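News > Awards > Peace and Relief

Print | E-mail this page

Orellana Peace Prize goes to Clamondale mediation service

The Clamondale Mediation Service has received this year's Orellana Peace Prize for its work with families displaced by the Bellmont border dispute. The award was presented in Tetidberg in August.

The service operates 9 field offices and closed 364 cases in the past year. Most concerned land title or shared access to wells. Prize money will pay for 2 further offices and the training of 30 local mediators.

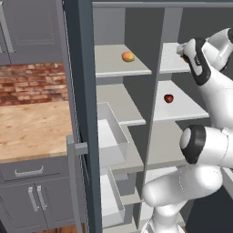

Rendering: pantry cabinet and kitchen units with wooden countertop.

Nominations for the next prize open at 9 a.m. on the first day of the month and must be filed in writing.

This site uses cookies. Accept | Settings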